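4. What Counts as a Reunion Rumor

4.1 Building the sample

The band Gesby has broken up once and reunited, according to the entertainment press, more or less continuously ever since. This makes it a fine subject for a study of rumor and a poor one for fans with vacation days to plan. Our sample consists of 952 posts about the band drawn from 21 celebrity news sites, gathered through the archive service Ovadside and read in full by two of the authors, one of whom used to like the music.

A post entered the sample if it used the band's name in the headline and suggested, anywhere in the text, that the former members might perform, record, travel, dine or stand near each other again. We had hoped to use a narrower rule. In the pilot round we required an explicit claim of a reunion, and were left with almost nothing to read. Celebrity writers rarely claim a reunion. They ask about one ("Could it finally be happening?"), they wish for one ("We're not crying, you're crying!"), or they report that fans are asking and wishing, which lets the writer do both at one remove.

Posts about solo albums were kept only if the former bandmates came up. They came up a great deal. A review of the drummer's cookbook was kept for the same reason, after a discussion longer than the review.

4.2 The coding scheme

Each post was coded for three things: the kind of evidence offered, the person or persons said to be behind it, and the strength of the claim. The first of these caused most of the trouble. We began with the scheme in Ackermann and Keskin, which was made for transfer gossip in soccer and sorts evidence into documents, witnesses and silence. Documents turned out to be scarce in our material. Silence was everywhere. A singer who does not answer a question about a reunion is "staying tight-lipped," and one who answers no is "refusing to rule it out" by the second paragraph. Only one former member, who appears to have moved to a farm, managed to be silent in a way that no site could use.

We therefore split silence into two codes. Plain silence covers cases where the person was asked and gave no answer. Loud silence covers cases where there is no sign that anyone asked. To witnesses we added a code for the insider, a figure who speaks in complete sentences, knows everybody's feelings and has never been quoted saying anything dull. Whether the insiders in our sample are many people or one very tired one can't be settled from the texts, and we leave it alone.

The last code, objects, was suggested by Mareike Böttcher during the pilot. It covers posts built on a thing seen in somebody's picture: a guitar case in a hallway, a coffee cup that might belong to a bassist, a jacket last worn on the farewell tour. We had expected a handful. In the end objects became the code we argued over least, because the writers are so open about it. They circle the thing in red.

Strength of claim was marked on a scale of six steps, running from "a fan has had a thought" to "tickets are on sale." The top step was never used for the period studied. We kept it out of respect for the genre. 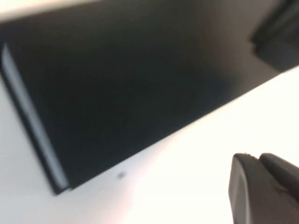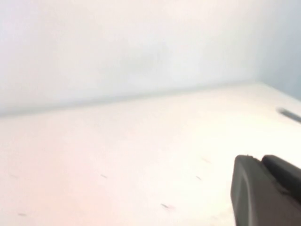
Figure 2. White surface, two views.

Disagreements between coders were settled by talk, and where talk failed, by Roswitha Rothe, who had not read the posts and was valued for it. Most disagreements concerned tone. A line such as "Our hearts can't take it!" may signal belief in the rumor, doubt about the rumor, or a need to reach the bottom of the page. The second coder tended to read these lines as belief. The first had spent longer with the material and no longer did.

4.3 The life of a rumor

Posts did not arrive evenly. They came in bunches, and each bunch had much the same shape. A small site posts something modest, usually an object. Larger sites then report that the internet is losing its mind, citing the small site or, more often, citing each other. By this stage the object has dropped out, and what remains is the excitement, which is treated as evidence that there must have been something to be excited about. Then a member of the band says something polite in an interview about something else. The bunch ends, or forks into two, depending on the adjective.

The largest bunch fell in March and began with a seating chart. The awards broadcast on which two former members were due to present had placed them at neighboring tables, and the chart got out. The site Dreßler, to its credit, ran the chart with a plain headline. Its competitors did not leave it there. About 40 posts followed from the one chart, among them a piece on what each table would be eating and an interview with a body language expert, given before either body had arrived.

On the night itself the two presented separate awards, smiled at separate cameras and left by separate doors. One might suppose that this would weaken the rumor. In our coding the average strength of claim rose the next morning. Writers who had promised an embrace now had a missing embrace to explain, and a missing embrace can be explained at great length. They were saving it. Their managers had stepped in. Things were, one insider felt, "almost too emotional."

Lazaridis has called this the elastic phase, in his work on royal baby coverage, where the event at least had the decency to be on its way. We find the term useful and would only add that elastic is supposed to snap back at some point. The March rumor did not. It was folded into the next one, which concerned a rehearsal space in Sturkholm, and it still gets a mention there as the night when "it all nearly happened."

4.4 Corrections

Corrections deserve a short word, as they were short themselves. When a rumor was formally denied, the denial usually ran as a fresh post with the original headline inside it, so that a reader skimming the page would meet the reunion first. Sites seldom changed the older post. A few added the word "UPDATE" in capitals above a text in which we could find nothing updated. Gerasimos Lazaridis, who read a draft of this section, thinks we may be looking at changes made and then undone. Ovadside stores only one copy of each page, so we can't check.

Denials by publicists were coded separately from denials by members. The sites trusted publicists less, and said so, and quoted them more. The bassist's own denial, a single word, was reported as cryptic.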